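Filed under: Help Desk > Printers & Labels > Solved Tickets
Print this page | E-mail this page

Ticket 2660: Rinaldi label printer skips every few labels, then stops with error 626

Status: closed

What was going wrong

So our Rinaldi label printer had been fine since we set it up in August, and then it started leaving blanks. I'd send a run of jar labels from Zoltari (that's the stock program we use for the shop) and I'd get a few good ones, a blank, a couple more good ones, another blank. Then the light on the front would go orange and Zoltari would pop up a box that just said "Error 626 - device not ready." Turn it off, turn it on, same thing again!

The run I needed that morning was 166 labels for the pepper jelly, all one size, nothing fancy. I got through maybe a third of it before I gave up and opened this ticket. I'm leaving all my notes in, even the wrong guesses, so whoever gets this next can skip the parts that wasted my time.

First guess: the network

The printer is on wifi through the Endard router in the back hallway, and that router has been moody before, so I went straight there. I rebooted it. I moved the printer onto the guest network and back. I gave it a fixed address so it couldn't wander off in the middle of a job. Still blanks, still 626.

Then I plugged the printer straight into the laptop with a USB cable, which I should've done first. It did exactly the same thing over the cable. So the router was innocent and I owed it an apology. I left the fixed address on anyway since it doesn't hurt anything.

Second guess: the driver

Zoltari's help page says to remove the printer, restart, and add it back with the driver from the Rinaldi site instead of the one Windows picks. I did that. The new driver has a nicer settings window and that's about all I can say for it. Blanks in the same pattern.

One thing I did notice here, and I wish I'd paid more attention to it - the blanks weren't random. It was the printer's own test page that showed it. If you hold the feed button down while you switch it on, it spits out a test strip without any computer involved, and the test strip had a blank in it too. That rules out Zoltari, the laptop, the cable, the driver and the wifi in one shot. Do this first. It takes a minute.

Third guess: the labels themselves

We'd switched label suppliers. The old rolls came from Rinaldi and the new ones are from Storkuvance, who are a good bit cheaper and whose labels stick better to cold jars, so I really didn't want it to be them. I carried the printer over to the big pale table where there's some elbow room, opened the lid and put an old roll and a new roll next to each other.

They're the same width and the same length. The gap between labels is smaller on the Storkuvance roll, though, and the backing paper is a bit more see-through. The printer finds the start of each label by shining a light through the backing, so if the gap is tight and the paper lets more light through, it can lose its place. When it loses its place it feeds a blank to catch up, and after enough of those it quits and throws the 626.

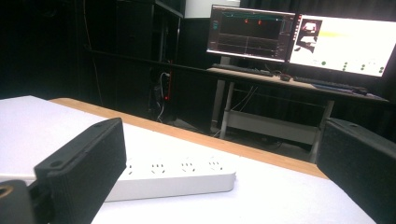

What fixed it

Calibration! The printer has to learn each new kind of roll, and I'd been putting in the new ones as if they were the old ones. Steps that worked for me:

1. Load the roll and make sure it's snug between the two guides. Mine had a little wiggle.
2. Close the lid until both sides click. It'll look closed with only one side down, ask me how I know.
3. Hold the feed button until the light blinks twice, then let go.
4. It'll push out 6 blank labels while it measures. Let it. I panicked the first time and shut it off halfway through, and then it was worse than before.
5. In the driver settings, change the media type from "Auto" to "Labels with gaps." Auto seems to forget what it learned every time you power off.
6. In Zoltari, go to Printing, then Label Sizes, and check the gap setting there too. Mine still had the number for the old rolls.

Print a short test run before the real one. I did a strip of pepper jelly and then a strip of the little lid labels, and both came out clean.

I also wiped the sensor with a dry cotton swab while I had the lid open. There was some fuzz on it. I can't say how much that helped - I did it at the same time as everything else, which I know is bad troubleshooting, sorry.

Still open

The full run of 166 went through in one go with no blanks and no error. The only leftover is that the light stays orange for a few seconds after the last label before it goes green. Rinaldi support told me that's normal cooling down on this model. I don't remember it doing that back in August, but it isn't stopping me from printing.

If you get 626 and your test strip is perfect, then your problem isn't mine, and you should probably go look at the network stuff further up. Please open a new ticket for that so this one can stay closed.

Last updated: December 5, 2025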